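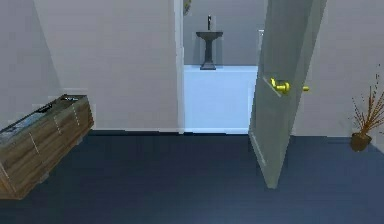

Reading time: 2 minutes

3.2 Floor colour and the placing of low storage

Figure 3. Simulated interior with a low wooden cabinet set at an angle on a dark navy-blue floor.

The second part of the study asked tenants how they had chosen the colour of their floors, and whether that choice had affected where they later put their furniture. Questionnaires were sent to 200 households on the Skovska and Dutilham estates in June, and 189 were returned in a usable state. Both estates were let without floor coverings during the period under review, so the decision rested with the tenant in every case.

Dark floors were more common at Dutilham, where the living rooms face south and the windows are larger. Tenants there often mentioned glare in the afternoon. At Skovska the usual choice was a pale grey or sand colour, and several replies referred to the short winter days. Cost was mentioned less often than expected, although the price of a fitted covering differed by as much as 25 per cent between suppliers.

Low storage was treated as a separate question. Earlier work by Org and Hunt suggested that cabinets below window height are moved more often than any other large piece, and our returns support this view. In 37 households the main cabinet had been moved at least twice since the start of the tenancy. The reasons given were mostly practical: a new television, a child's bed, a radiator that could not be reached. A smaller group had turned the cabinet away from the wall to divide a long room, and these tenants were more likely to have a dark floor.

We do not claim that one choice led to the other. Aivar Org has argued that both follow from the shape of the room, and the plans held by the Zurari archive lend some weight to his reading - the Dutilham living rooms are longer and narrower than those at Skovska. The effect of room shape is taken up again in Section 4.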